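Tables, trays, bowls — the Sadero room, July 9, 2021

Quick gallery from the Sadero room. Not in any order, sorry. Captions are short, some shorter than others. The room has been half set up for weeks and I keep promising people a page, so, page.

For anyone new: Sadero is the front room, Masanja is the long one behind with the shelves. Tableware lives in Masanja, gets used in Sadero, and is supposed to go back to Masanja the same day. Supposed to.

The furniture first. White tables in the middle, light wood along the walls. The white ones came from the Custik clearance, 2 of them, and they're fine. Flat, matte, easy to wipe, show every smudge. I've given up on the smudges. Anything with color in it looks good on them though, and pale things look better than you'd expect.

Wood ones are older and lower on storage than I'd like. Stools go underneath when not in use, cables down the back. Still want a proper cable tidy in there before November, when the room gets busy and people start moving chairs about.

Trays next. We mostly use plastic, with a rim, so a bowl can't slide off when somebody carries it across in a rush. Cream is my favorite of the lot. The Rabbit one has the name in gray script with a little carrot after it, and it's the one everybody reaches for. A bit childish maybe. Don't care, it's cheerful and it washes up well. 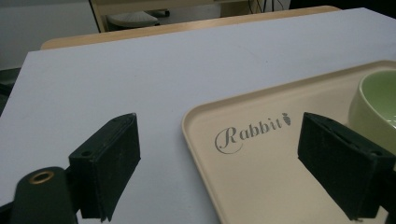 Bowls are the part I get asked about most. The pale green glazed ones go with the cream trays, the dark ones don't, and I will not be arguing about it again. Green is lighter on the inside, glossy all over, nice with plain rice or with fruit. They chip if you stack them too high. Stack of four is plenty, five is asking for it.

Whole tableware list is up to 126 pieces now if you include spoons, and I do include spoons. 76 of those are in regular use. The rest is spares and odd ones, mostly from the Ulau boxes, which I still havent finished going through. Two boxes left. Lots of newspaper in them, not so many plates.

Setting out, for whoever does it next:
Tray square to the table edge, not hanging over.
Bowl in a top corner so there's room for the rest.
Word on the tray facing the person sitting down.
Cups last. They get knocked.

Clearing up is the same thing backwards, and wipe the white tables with a damp cloth only. No scrubbing pads please — the matte finish goes shiny in patches and it does not come back. Trays dry on their side in the rack by the Masanja door. Bowls upside down on a towel.

More when the shelves in Masanja are sorted. Want to do a set on the serving dishes and maybe the jugs, if I can find teh lids. If you've borrowed a tray, bring it back, any day is fine, just leave it on the wood table inside the door.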